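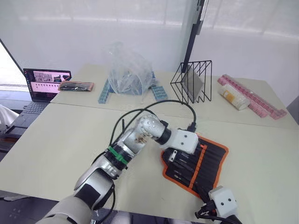

Week 4: Reading a Checklist Before You Buy a Box

Welcome back, everybody! Tonight we slow down a little and look at the checklist, the long list of every card in a set that most of us skip on the way to ripping open packs (I did it for years, so no scolding from me).

Take the Marimov hockey set I passed out. The base set is easy enough, but turn to the back and you'll find the parallels, the inserts and the short prints, all numbered separately. A parallel is the same card with a different color or finish – same photo, same player, usually a smaller print run. An insert has its own design and its own numbering.

Now look at the odds line. "1:12 packs" is an average over the whole print run, so a box of 12 packs may hold one of those inserts, or two, or none at all.

For next time, please read pages 4 to 8 of the packet and mark every parallel in the Kinnunen basketball list. Bring a pencil, and bring your doubles too if you'd like to trade afterward!

Hanne Oksanen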